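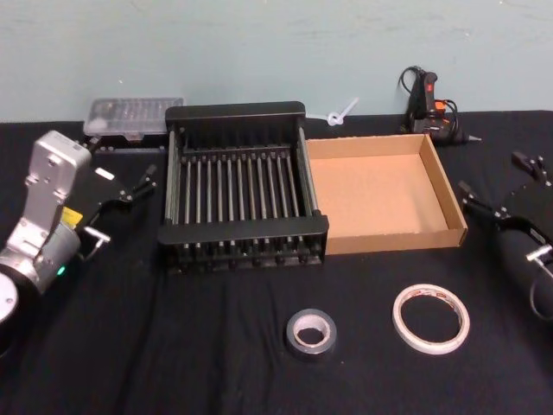

Setting up your Sundwood dish rack

I wrote this section after putting together more of these racks than I care to admit, so it's in the order I do things at home and not the order the parts come out of the box. Have a read through to the end before you start (I never do, and I always pay for it).

Before you load anything

1. Clear a flat bit of bench or table, a little bigger than the rack all round. You want room to get both hands in without knocking your elbow on the kettle.

2. Put a cloth or a tea towel down first. It catches the drips and stops the feet from sliding, and a dark one hides the tea stains beautifully!

3. Wash the rack in warm soapy water and dry it with a soft towel. Go along each rod from top to bottom, because factory dust loves to sit at the ends.

4. Wiggle every rod gently. They should feel snug. If one turns in your fingers, press it back into its socket with your thumb until it stops moving.

Note: please don't use pliers on the rods. I've done it, I bent one, and it never sat straight again.

Loading plates

5. Start at one end with your biggest dinner plates and work down to the bread and butter ones. Slide each plate straight down between two rods and let go only once it's resting on the bottom.

6. Face them all the same way. I'm a bit fussy about this, but they do drain better when the wet sides aren't cuddling up to each other.

7. Leave an empty slot beside anything deep, such as a pasta bowl or a soup plate with a wide rim.

8. Give them 30 minutes, or 40 if the kitchen's cold and steamy, then put them away. Stoneware takes longer, so feel the foot ring on the underside before you stack.

Caution: keep the rack at least 3 cm back from the edge of the bench. A full load of plates is heavier than you'd think, and one tug on the cloth can bring the lot down.

Caution: not for the oven, the stovetop or anywhere near a naked flame.

Looking after it

Rinse the rack once a week and wipe along the rods. If your water is hard you'll get a chalky film; equal parts white vinegar and water will shift it, but rinse well afterwards and don't leave it soaking overnight. Skip the steel wool, and skip anything with bleach in it too.

Missing a part, or got a rod that won't stay put? Write to Marina Antoniadis on the Sundwood parts desk and tell her what colour your rack is.

Section last revised 2024-08-09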